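Notes on the Long Table at Skolholm

The reading room at Skolholm has one long table, and for most of the past year it has been used for the sorting and study of household ceramics. I have been asked on several occasions to set down how the table is arranged, and the following is offered as a record of current practice. It replaces the shorter note which appeared on this blog in February.

The collection came to us from the Wovosley house sale and comprises 2,717 pieces, of which 1,594 have now been entered in the register. The greater part is plain domestic ware: bowls, saucers, basins and lidded dishes, much of it white and very little of it marked. Ekua Bonsu compiled the register and continues to maintain it. Prys Bellis is responsible for the shelving and for the condition notes, and all queries about breakages should be addressed to him in the first instance.

The surface

The table has a pale wooden top. It marks easily, and the glaze of a bowl set down without care is no better served by bare wood than the wood is by the bowl. A large white mat is therefore kept on it, held in place with dark tape at the corners and along the sides. Two earlier mats were tried. The grey felt shed fibres on to unglazed foot rings, and the cork was too dark for small chips to be noticed.

White has its drawbacks. Dust from old packing material shows at once, and brownish smudges are a regular feature of any week in which the Mathew boxes are opened. The mat is wiped at the close of each session and washed every Wednesday. Marks which survive washing are left alone. Bleach was used on one occasion and the smell remained in the room until the following month.

Placing the pieces

No more than 20 pieces are brought out of store for a session, and they wait on the side trolley until required. Bowls are placed towards the back of the mat, away from sleeves. The space nearest the seat is left for the hands.

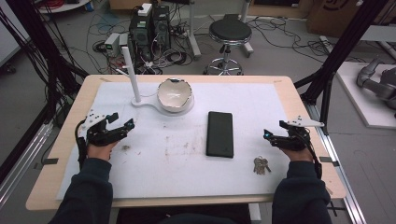
The long table with its white mat; a white bowl stands near the back.

Rims receive the closest attention. In plain white ware the rim is very often the only part that distinguishes one bowl from another, and an uneven or chipped edge is entered in the register by its position and length. Small dark spots are entered separately, as they may be faults of firing and should not be recorded as damage without a second opinion.

Remaining work

The Porora boxes have not yet been opened. They are believed to hold up to 20 lidded dishes, wrapped in newspaper, and will require a clear day and both trolleys. Mr Bellis has asked that the lids be kept with their bases from the moment of unpacking, even where the fit is poor.

Readers wishing to consult the register may do so at the desk between ten o'clock and noon.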